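Equipment Planning for Automation Projects
Handout 6: What the quote leaves out
Corina Widmer, November
2 comments | 7 shares

Last session covered the purchase price of a two-arm system. This handout covers the rest of the budget. For most student proposals the rest is where the numbers go wrong, usually in the lines for end effectors, cabling and furniture. 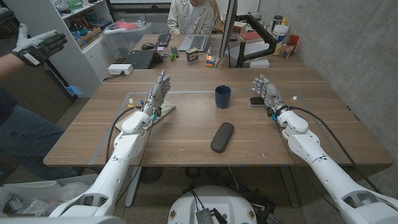 Start with the hands. A quote for an arm often stops at the wrist, and the hand, its adapter and its wiring are separate lines. Ask the supplier which of them are included. Cables need their own line as well. A thick one that arches along the outside of the arm takes up room beside the table, so draw it on the floor plan before you order furniture. Mark the work area on the tabletop with tape and keep it clear of desk equipment. Tape costs almost nothing, but put it on the list anyway.

Test objects are the cheapest part of the plan. A mug, a glasses case and a phone will do for early grasping work. Buy duplicates. In the Larlow budget we set aside 2000 for spares and consumables and spent most of it on connectors.

If the arms are to be guided by an operator wearing gloves, budget for the gloves too. Allow standing room at the side of the table, and get a delivery date in writing. The Bresorau order was complete except for one item, and the arms could not be used until it came.

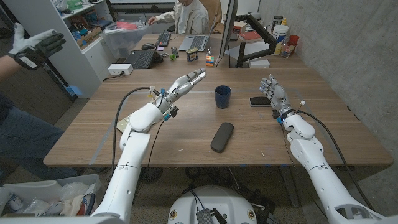

Kilian Pfister asked whether a service contract should go in the first year's budget or wait until the warranty runs out. Put it in the first year as a quoted figure, even if you don't sign. Prices asked for later tend to be higher, and your department will want to see the full cost.

For next time: bring a one-page budget with separate lines for arms, hands, cabling, furniture, operator equipment and service. Use the Rutcombe template.

Contact: Corina Widmer, course office | Back to top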